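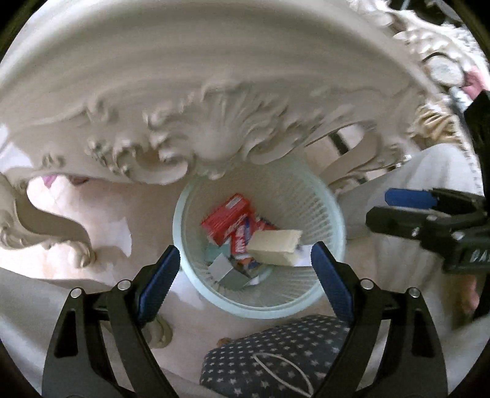 # Simora - notes on the front room set

I started this file because I kept losing track of what I'd done to which piece of furniture, and a Markdown file in a repo is the one place I never lose things. It covers the carved pieces in the front room, plus the small stuff that lives around them. If you only came for the dusting routine, skip down a bit.

## What's in the repo

- `tables.md` - the big cream table with the shell on the apron, and the little side table from Hirvonen
- `chairs.md` - 4 chairs, none of them matching
- `bins.md` - yes, the waste baskets get a file (more below)
- `wax-log.md` - what I put on what, and whether I regretted it

## The carved table

I call this one Monden, after the shop I got it from. It has curved legs, scrolled feet and a shell with leafy scrollwork running off to both sides, and every one of those little ribs collects dust like it's being paid to. I love it anyway!

What works for me:

1. Dry paintbrush first, the soft kind, working from the shell outward.
2. Barely damp cloth on the rim and the legs.
3. Cotton swab for the insides of the scrolls.
4. Stop. I always want to keep going and I always end up rubbing at the finish.

The whole thing takes me 50 minutes if I put the radio on. I do it once a month, except February, when I apparently forget every year (see the gaps in the log).

Please don't use spray polish on it. I tried Pliloder once on a side panel and it left a film that took 3 goes to get off.

## Bins

The mint green plastic basket goes under the table, tucked in by the shell. It's got slots in the side, so anything small and crumbly should go in the kitchen trash instead. Boxes and wrappers are fine. Flatten the boxes first - a couple of them standing up and it's full already, and then you're balancing things on top.

Pull it out by the rim when you empty it, and go slow. The little knob at the bottom of the shell hangs lower than you think.

## To do

- Felt pads for the chairs (I bought a pack of 100, so no excuse)
- Work out where the rug should go, I've changed my mind twice
- Write up the side table properly
- Better color notes. "Cream-ish" is not helping me match paint

## Using any of this

Copy whatever you like. If you've got a gentler way to clean carved scrollwork, open an issue and tell me. I check in the evenings, usually after nine.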